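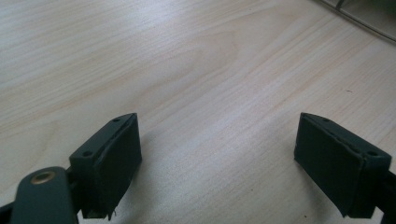 Drirkberg, November

Bevska grip set – README

This file explains the rules we follow for recording with the hand-held gripper. The set has 462 recordings made at 11 tables. Please read it before you add new ones.

Start position. Every recording starts with the fingers wide open above the bare table, with nothing between the pads. Hold this position for 2 seconds.

Pads. Check both pads before each session. Loose threads at the lower edge must be written in the field pad_state, also when they are small. Do not cut them in the middle of a session – the pads must stay the same from the first recording to the last. 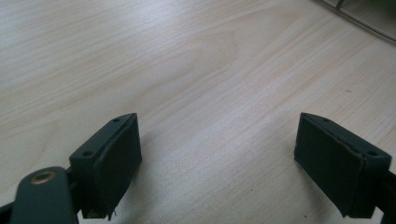
Brakimow data desk

Table. Small specks on the wood are allowed, but note them in table_notes. Objects at the far edge may stay if nobody moves them.

Review. Each recording is checked by 2 people. If they do not agree, it goes to the folder "hold" and is not published.

Known problems. Light from above can make the far part of the table too bright. Recordings from the Ticona room do not have pad_state yet.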